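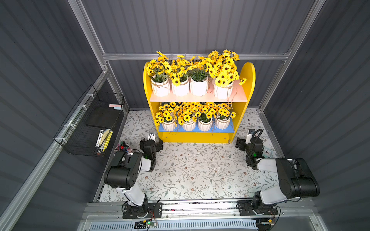 Little shelves and fake flowers – a few quick tips

13 July 2020

Quick one today, got a parcel to post.

Two-tier shelf, pots on both levels. Looks lovely, collects dust like mad. Fake daisies are the worst for it, all those petals. So:

Take everything off before you wipe. Everything. Dusting round pots just pushes the muck to the back.

Top shelf first, then bottom. Dust falls. I still get this wrong.

Lift by the pot, never the blooms. Stems pull out of the foam and then you're poking them back in for ever. Twine round the pot? Tuck the ends under or knot them at the back. Dangly bits catch on the next pot and over it goes.

Flowers themselves – hairdryer on cool, outdoors if you can. Or a soft paintbrush. Don't soak them, the centres can go funny. Larasati Sembiring swears by a paper bag with a spoonful of salt, shake it, done. Tried it, works, makes a mess.

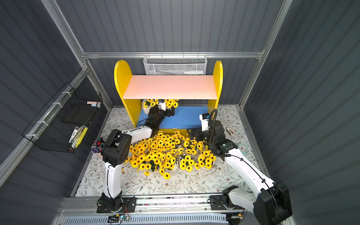

Once the top's clear, check it for specks. Pale pink shows evrything. Damp cloth, drop of washing-up liquid, then a dry one straight after. Painted boards don't like sitting wet. Stubborn specks – bit of bicarb on a fingertip, gently, or you'll dull the paint.

Then do the bottom in halves. Shove the pots to one side, wipe the bare half, swap over. Saves finding somewhere to put them all.

Pots going back: tallest blooms up top where there's headroom. Under a shelf they squash and you get flat daisies by June. If they're already flat, warm them with the dryer (low!) and bend the wires out.

Hang a mesh basket nearby for bits – pens, sticky notes, the odd bottle. Cable ties hold one to a rail fine. Pull them tight and snip the tails, they scratch. Bottles with pointy tips, cap on before you lay them down. Learnt that on a cream carpet.

Wipe-clean mat undernaeth if you've got one. Patterned hides more than plain.

Right, post office. Drawers next time.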